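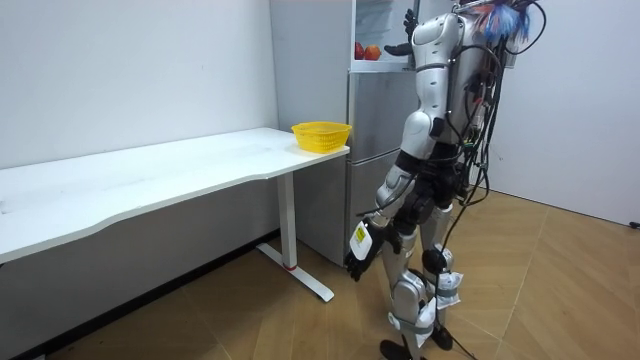
What I learned about my own fridge at the Korketmont open day

I went along to the open day at Korketmont in March, mostly to keep my nephew company on the train to Stosonham, and I came home with a page and a half of kitchen notes. They were showing a humanoid robot putting shopping away and fetching it out again, and I dare say I was the only visitor who spent the whole demonstration looking at the shelves.

Our guide was Matvii Maksymiv, a very patient young man who answered all my questions, even the ones about salad drawers. He told us they had run the fetching job 837 times since the winter, and that most of the trouble came down to where things had been put in the first place. Well, that is my kitchen all over! I have been rearranging ever since, and these are the tips that have stuck.

Give the things you grab most a shelf to breathe on. Matvii likes a hand's width of clear space around anything that has to be picked up. I can't manage that with a family's worth of food, but I have kept one shelf at chest height nearly bare, for whatever is wanted next. Milk, butter, the fruit that needs eating. You stop knocking the yoghurts over to reach it.

Have a landing place beside the fridge. This was my favourite. They work with a clear surface right next to the door and a basket waiting on it, so nothing is carried further than it needs to be. I bought a shallow plastic one at Morrison (the hardware shop by our station, lovely people) and it lives on the end of the worktop. When I cook, everything for the meal comes out into the basket in one go, and the door is shut again in a moment. A basket with holes in the sides is best, as you can rinse the fruit in it over the sink and let it drain.

Keep round things from rolling. Apples and tomatoes are devils for it. Stand them side by side towards the middle of the shelf, never at the front edge, and put a folded tea towel under them if your shelves are glass.

Write a use-first list. I keep mine to 8 items, on the back of an envelope, stuck to the door. Any longer and I don't read it.

Wipe as you empty. The best time to do a shelf is just before the big shop, when there is hardly anything on it. Warm water with a spoonful of bicarbonate of soda, then a dry cloth — and do the door seal while you are there, folds and all.

My nephew, I should say, was far more taken with the knees and the wiring, and talked about them all the way home. He wants to go back for the Jasura evening, which had room for 70 people when we asked. I shall go too if the tea is as good, and I have a question saved up about egg boxes.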